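손을 빌려주는 사람들
로봇에게 일을 '보여 주면' 배운다는 약속, 현장에서 따져 보니

오후 2시가 조금 넘은 시각, Galtura의 시연실에서는 누구도 코드를 치고 있지 않았다. 한 사람이 센서가 달린 장갑을 끼고 허공에서 손가락을 오므렸다 폈다 하고 있었고, 몇 걸음 떨어진 곳에서 로봇 손이 그 동작을 조금 늦게 따라 했다. 그 '조금'이 얼마냐고 물었더니 신경 쓸 수준은 아니라는 답이 돌아왔다. 장갑을 낀 사람의 어깨는 귀에 닿을 듯 올라가 있었다.

업계는 이 일을 '시연'이라고 부른다. 사람이 원격으로 로봇을 움직이거나 로봇의 팔을 직접 붙들고 끌어 주면, 그동안의 관절 각도와 손목 카메라 영상이 통째로 기록된다. 그 기록을 모아 모델을 학습시키면 로봇이 나중에 혼자서 같은 일을 해낸다는 것이다. 지난 몇 년 사이 투자 설명회에서 이 문장을 듣지 않고 나온 적이 거의 없다. 말 자체는 틀리지 않았다. 다만 그 문장은 누가, 몇 번이나, 어떤 자세로 보여 줘야 하는지에 대해서는 입을 다문다.

Galtura가 지난 한 해 모은 시연은 2,941건이다. 부품 하나를 집어 자리에 놓고 손을 떼면 한 건으로 친다. 이 가운데 학습에 쓴 것은 2,634건이고 나머지 307건은 버렸다. 홍보 자료에는 앞의 숫자만 나온다. 버린 이유를 물으니 담당자는 화면에 목록을 띄워 주었다. 조작자가 중간에 멈칫한 것, 손가락이 엉뚱한 모서리를 밀고 들어간 것, 잘 집었지만 너무 돌아서 간 것. 마지막 항목이 특히 마음에 걸렸다. 사람이 보기에 멀쩡히 끝난 작업인데, 로봇이 배우기에는 나쁜 버릇이라는 판정이다. 그 판정도 결국 사람이 영상을 한 건씩 돌려 보며 내린다.
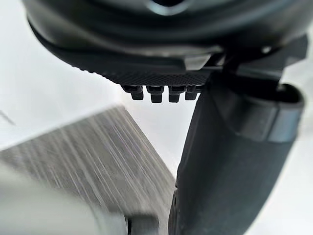
영상 검수는 장갑을 끼는 일만큼이나 눈이 피로한 노동이다. 손목 카메라는 손이 움직이는 대로 같이 흔들리고, 정작 봐야 할 접촉의 순간은 손가락에 가려지기 일쑤다. 검수자는 가려진 부분을 앞뒤 장면으로 짐작하고 합격과 불합격을 누른다. 두 사람이 같은 영상을 보고 다르게 누르면 세 번째 사람이 본다. 세 번째 사람이 점심을 먹으러 갔을 때는 어떻게 하느냐고 물었더니, 그냥 기다린다고 했다.

나는 이 방식이 쓸모없다고 말하려는 것이 아니다. 예전 방식은 예전 방식대로 고약했다. 좌표를 하나하나 찍어 주던 시절에는 부품이 손톱만큼만 틀어져도 라인이 섰고, 그때마다 교시기를 든 기술자가 울타리 안으로 들어갔다. 공장에서 오래 일한 사람이라면 그 딱딱한 단말기의 무게를 손목으로 기억할 것이다. 시연 학습은 그 틀어짐을 어느 정도 견딘다. 시연실에서 부품을 비스듬히 놓아 보라기에 그렇게 했고, 로봇 손은 한 번 머뭇거린 뒤 집어 냈다. 두 번째에는 놓쳤다. 세 번째는 하지 않았다. 다음 방문객이 와 있었다.

문제는 그 '어느 정도'를 누가 재느냐다. Skasix라는 이름의 원격 조작 장비를 쓰는 곳을 올해 몇 군데 더 가 봤는데, 성공률을 세는 법이 저마다 달랐다. 한 곳은 떨어뜨렸다가 다시 집어도 성공이었다. 다른 곳은 사람이 옆에서 부품을 똑바로 돌려놓아 준 뒤부터 세기 시작했다. 어떤 곳은 비상정지를 누른 시행을 아예 시행으로 치지 않았다. 이런 숫자들이 나중에 발표 자료의 같은 표 안에 나란히 들어간다. 표 밑에 각주가 달려 있으면 양심적인 편이다.

손의 문제도 있다. 요즘 시연은 집게보다 사람 손을 닮은 다지 핸드로 하는 쪽이 유행이다. 사람이 장갑을 끼고 가르치니 로봇도 손가락이 있어야 옮기기 쉽다는 논리인데, 듣기에는 그럴듯하다. 그런데 사람 손과 로봇 손은 길이도 다르고 꺾이는 방향도 다르고, 무엇보다 느끼는 것이 다르다. 내가 컵 손잡이를 잡을 때 하는 일의 절반은 손끝이 알아서 한다. 원격으로 로봇을 움직이는 사람에게는 그 절반이 오지 않는다. 진동으로 힘을 알려 주는 장갑도 있지만, 조작자들 말로는 휴대전화가 주머니에서 울리는 것과 별로 구별되지 않는다고 한다. 그래서 조작자는 눈으로 손의 일을 대신하고, 그러느라 느려지고, 로봇은 그 느린 동작을 정답으로 배운다.

나도 장갑을 껴 보았다. 조작석에 앉으면 먼저 양손을 펴고 주먹을 쥐고 엄지를 다른 손가락 끝에 하나씩 갖다 대며 보정을 한다. 보정은 두 번 실패했다. 손이 작아서 그렇다고 했다. 기본 크기의 장갑이 누구의 손에 맞춰 만들어졌는지는 쉽게 짐작할 수 있다. 세 번째에 간신히 통과한 뒤 부품을 집어 보았는데, 머리로는 손을 내린다고 생각했지만 로봇은 옆으로 미끄러져 갔다. 옆에 앉은 조작자가 손목을 쓰지 말고 팔꿈치로 움직이라고 일러 주었다. 평생 쓰던 손을 잊어야 로봇에게 손 쓰는 법을 가르칠 수 있다니 묘한 일이다. 몇 분이 지나자 등줄기가 뻐근했다. 내가 남긴 기록은 모두 폐기되었을 것이고, 그래야 마땅하다.

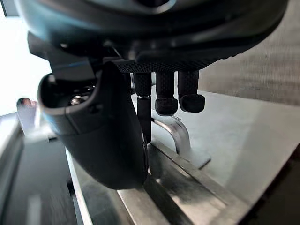
금속 부품은 이 분야에서 오래된 골칫거리다. 천이나 골판지 상자를 집는 시연 영상은 넘쳐나지만 공장에서 정작 사람 손이 모자라는 일은 매끈하고 번들거리는 것들을 다루는 쪽에 많다. 광택이 있는 면은 카메라를 속인다. 시연실의 작업면만 해도 그렇다. 홈이 팬 금속 레일에 로봇의 엄지와 휘어진 봉이 거울처럼 비치고, 봉의 아치에는 하얗게 빛이 맺힌다. 사람은 어느 것이 봉이고 어느 것이 그림자인지 헷갈리지 않는다. 모델은 헷갈릴 수 있고, 헷갈렸을 때 왜 그랬는지 설명해 주지 않는다. 해가 기울어 반사가 달라지면 같은 시연을 다시 모아야 하느냐고 묻자, 담당자는 다양한 조명에서 데이터를 모으는 것이 중요하다고 답했다. 그렇다는 뜻으로 들렸다.

그러니 비용 이야기를 하지 않을 수 없다. Galtura는 Yaman이라는 사내 과제로 이 작업을 14개 공정에 넓히겠다고 한다. 공정마다 처음부터 시연을 모으는 것은 아니고, 먼저 배운 것을 밑천 삼아 새 공정에서는 조금만 더 보여 주면 된다는 설명이다. '조금만'이라는 말이 또 나왔다. 몇 건이면 되느냐는 물음에는 공정에 따라 다르다고 했고, 가장 어려웠던 공정은 몇 건이었느냐는 물음에는 아직 정리 중이라고 했다. 모은 건수는 한 자리까지 세어 두면서 필요한 건수는 정리 중이라니, 장부를 쓰는 사람이라면 고개를 갸웃할 것이다.

시연을 하는 사람들의 처우는 장부의 더 구석진 곳에 있다. 이들은 대개 단기 계약직이고 직함은 회사마다 다르다. 데이터 오퍼레이터, 로봇 트레이너, 어떤 곳에서는 그냥 '수집'이라고 부른다. 수집 두 명 오전에 비었어요, 하는 식이다. 원격 조작 대행을 파는 Tistier의 안내문은 이 일을 "게임하듯 가볍게" 할 수 있다고 소개한다. 조작석에 앉았던 사람들에게 그 문구를 보여 주자 한 사람은 웃었고 한 사람은 게임은 끌 수 있지 않느냐고 되물었다. 같은 부품을 같은 자리에 놓되 매번 조금씩 다르게 놓는 일이다. 똑같이 하면 데이터가 쓸모없고 너무 다르게 하면 검수에서 떨어진다. 그 사이의 폭을 몸으로 익히는 데 한 달쯤 걸린다고 했다. 그걸 숙련이라고 부르지 않는다면 무엇을 숙련이라고 불러야 할지 모르겠다.

정작 용접이나 조립을 수십 년 해 온 기능인들은 이 방에 없었다. 부품 다루는 법을 가장 잘 아는 사람 대신 장갑에 익숙한 사람이 가르치고 있다. 까닭을 물으니 숙련공은 바쁘고 인건비가 비싸고, 무엇보다 장갑을 끼면 답답해한다는 것이다. 답답해하는 것이 당연하다. 손끝으로 느끼던 것을 빼앗긴 채 자기 일을 해 보라는 소리니까. 한 회사는 숙련공을 불러 사흘 동안 시연을 시켰다가 합격률이 신입보다 낮게 나오자 그만두었다고 한다. 그 결과를 두고 담당자는 숙련공의 동작이 너무 빨라 모델이 따라가지 못했다고 풀이했다. 그렇다면 로봇이 배우고 있는 것은 일이 아니라 일을 천천히 흉내 내는 사람이라는 의심이 든다.

물론 반론이 있다. 시연이 충분히 쌓이면 로봇이 스스로 시행착오를 거치며 사람보다 나은 동작을 찾을 것이고, 지금의 수고는 첫 마중물이라는 얘기다. 가능한 일이다. 몇몇 작업에서는 그런 조짐이 있다는 말도 들었다. 하지만 내가 7월에 들른 시연실에서 로봇은 사람이 장갑을 벗자 가만히 서 있었고, 자율 모드로 보여 준 작업은 하나였으며, 그 하나를 위해 담당자는 부품을 미리 정해 둔 자리에 맞추느라 허리를 숙이고 한참을 들여다보았다.

이런 기술을 도입하려는 공장이 있다면 시연 영상 말고 폐기 목록을 보여 달라고 하기를 권한다. 성공률을 들으면 사람이 몇 번 손을 댔는지 묻고, 해가 드는 시간과 형광등만 켠 시간에 각각 돌려 보라고 하면 된다. 장갑을 한번 껴 보는 것도 좋다. 손이 작은 직원과 큰 직원이 번갈아서.

나오는 길에 조작석 옆 게시판을 보았다. 다음 날 배정표가 붙어 있었고 칸마다 공정 이름과 목표 건수가 적혀 있었다. 맨 아래 줄에는 누가 볼펜으로 '어깨 파스 다 씀'이라고 써 두었다.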